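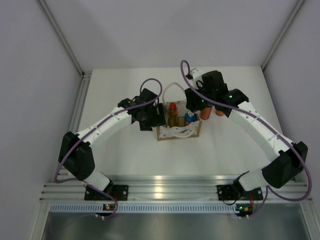 Jute bags for groceries: worth it or just looks nice?

Filed under: Home & Kitchen > Shopping, Bags, Storage
314 views

pantrymoth
ok so the Kubiak store in Noltard stopped doing paper bags in October and I need to pick something. Walk home is 15 minutes, mostly uphill. Mostly glass: oil, vinegar, juice, and so on. Had 2 of the thin fold-up nylon ones and the handles cut right into my fingers. Thinking jute. Do they last? Do they smell? The one I sniffed in the store smelled like a barn.

dill_weed
They smell for a week, then it goes. Hang it outside, not in sun.

They last if you keep them dry. Mine got rained on walking back from the bus and went fuzzy all along the bottom, then moldy. Threw it out.

northporch
disagree on the dry thing. Mine's been soaked plenty, dried it flat over the back of a chair, fine. Four years old now. I think yours was cheap.

dill_weed
it was from Esow, not cheap!!

northporch
Esow bags are cheap bags with a nice print, sorry

greasefire
For glass you want dividers. Forget bags. Cardboard caddy, the kind with a handle in the middle, free if you ask at the liquor counter. Been using those forever. Bottles don't knock together and you can stand it on the floor of the car.

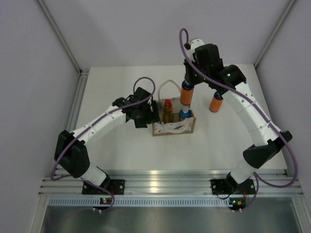
cardboard caddy, on the white table

pantrymoth
no car though. And doesn't the handle rip?

greasefire
Eventualy. Then you get another one. Put a strip of packing tape under the handle hole before you use it, helps a lot. Wouldn't trust one in rain, no.

lowtide88
so cardboard dies in rain, jute dies in rain, what are we even talking about. Canvas. Heavy canvas, goes in the wash, done.

dill_weed
canvas takes forever to dry and the straps shrink. I had one come out with one strap shorter than the other, hung crooked ever after

lowtide88
cold wash, hang it. who is putting canvas in a dryer

dill_weed
me, apparently

mrs_kettle
Coming in for jute! I keep one just for bottles and I love it, it stands up by itself on the counter while you fill it, which the soft ones never do (mine just flop over and everything rolls under the stove). Heavy stuff in first, dish towel wound between the glass so it doesn't clink, and don't fill it past what you can lift with one hand. Look for wide padded handles, the rope ones are awful. Only thing is shedding, you get little brown hairs on dark coats all winter.
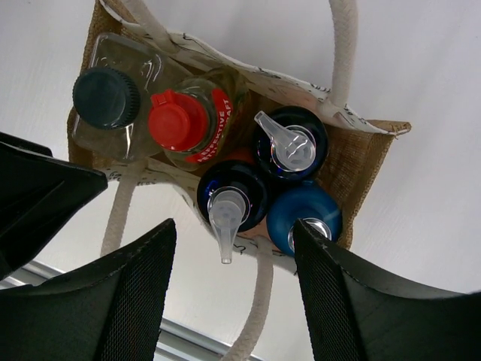
Jute tote, bottles in. Canvas trim round the top

northporch
This. Trim at the top matters btw, raw jute edge starts unraveling the first month. Check the seam where the handle meets the bag too. If it's only one row of stitching put it back.

mrs_kettle
Yes, and if a corner starts to fray, trim the threads short and run a dab of white glue along it. Never pull them.

greasefire
still say dividers. one bottle of fish sauce breaks in a cloth bag and you will come around

pantrymoth
ugh ok fish sauce is a good point. Could I put the caddy inside the tote?

greasefire
if the tote's big enough, sure. Measure first, most of them are narrow at the bottom

lowtide88
or get a backpack. uphill with glass on one shoulder is how you wreck your neck

northporch
Backpack and you can't see what's getting squashed. No thanks.

pantrymoth
Backpack's out, I carry my work stuff in it. Anybody know if the Hustley market still sells the plain ones without writing? Not paying for a slogan.

dill_weed
they did in spring. back wall by the potting soil, hence the barn smell prob

pantrymoth
ha. ok going after work, will get one jute and beg a caddy off somebody. thx all

4 people found this thread helpful | Share | Reply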